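Treatment room notebook, October
Entry: oil warmer rework + new back/shoulder ritual, second go 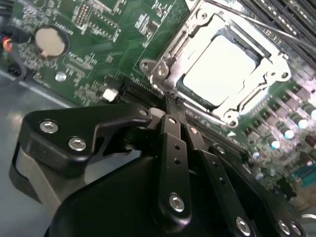 Where we left off

Hot stone menu is out for the winter season, Gisela wants the slower one instead. Working title still "Druvau", after the valley, she likes it, the front desk can't spell it. Leave for now.

Fifty-minute version was too rushed last time. Foot soak ate twelve minutes before anyone was on the table. Guest (one of ours, off shift) said she felt "parked". Fair.

Changes for today:
- soak down to six min, feet wrapped straight after, no second basin
- shoulders first, then back, then scalp. Was scalp first. Oil in hair before lying face down = oil on the face cradle, every time
- room at 23 to start, down to 22 once the blanket's on
- music off for the first part, see if anyone notices

Oils

Three blends tried on forearms, morning, before coffee.

Flarolby base: thin, runs. Lovely slip for long strokes, gone after four or five of them. Smells of almost nothing, good for the pregnant guests and the ones who tick "no scent" on the form.

Arkard winter: thick, resin, bit of orange peel. Everyone in the room liked it, then everyone had enough of it after ten minutes. Half strength? Mixed it one to one with Flarolby, much better. Sinks in slower than I thought it would. Left a mark on the gray sheets that did NOT come out at 60. Need to ask the laundry what they use.

Third one was the leftover summer stock. Gone off. Binned. Check the other bottles in the back cupboard too, whoever is reading this.

Warmer

The Dreßler warmer holds temp fine with the lid on. Lid off it drops quick and then overshoots. So: lid on, ladle out what you need into the small bowl, lid on again. Wrote this on tape on the side of the unit but the tape fell off (steam). Will try the label printer.

Also it ticks. Not loud but in a quiet room you hear it. Moved it to the shelf behind the screen with a folded towel under. Still ticks, less. Not blocking the vents, checked.

Run-through 1, 2pm

Guest: Gisela Schwerdtfeger herself, so no pressure.

Soak fine. Six min is enough. She wanted the water hotter.
Wrap: warm towel was too wet, dripped on the floor, slippery tiles. Wring twice.
Shoulders: good. Said the left thumb pressure was too pointy near the blade, use the flat of the forearm there. Tried it, agreed.
Back: long strokes with the half mix, no need to reload so often. She went quiet, good sign, or asleep.
Scalp: ran over by four min. My fault, lost track. Clock is behind me when I stand at the head end. Move the clock!!
End: the bell is awful. She jumped. No bell.

Her notes afterward, more or less as she said them: nicer than the old one, too many towels, the tea should be there when she sits up and not five minutes later. Wants the robe on the heated rail during the whole thing, not just at the end.

Run-through 2, 4.30pm

Same order, no bell, hand on the shoulder and a quiet word to finish. Clock moved to the window side, hung on the robe hook for now. Finished one minute under.

Music off: she noticed the corridor instead. Trolley wheels, somebody laughing by the pool door. So music on, low, from the start. Or fix the trolley. Both.

Blanket: the heavy wool one slides off to the left on the narrow table. Tuck under the knees before starting the shoulders. Cotton one stays put but isn't as nice.

22 felt chilly on the arms when they're out for the hand part. Keep it at 23 throughout, blanket or not.

Price / time

Sixty minutes door to door, fifty on the table. Gisela wants it in the winter booklet, needs the text by the end of the month. Print run is 2000, so no spelling mistakes please. Somebody other than me proofread it, I had "massgae" in the last one and it's still in the lounge.

No promises about detox or sleep in the text. Just say what happens and how long it takes.

To do

- towels: order more of the small ones, the big ones are too much for the feet
- ask laundry re resin stain
- new label for the Dreßler lid
- tea tray ready before the scalp part starts, tell the desk
- half mix: make up one bottle, date it, keep it away from the window
- try it on someone tall. Feet will hang off, need the bolster
- train the other two on the forearm bit, takes an hour, mabye less
- mats for the tiles

Next entry after the tall person.

3 comments | Share

Back to top | Contact the spa team | © Druvau Treatment Rooms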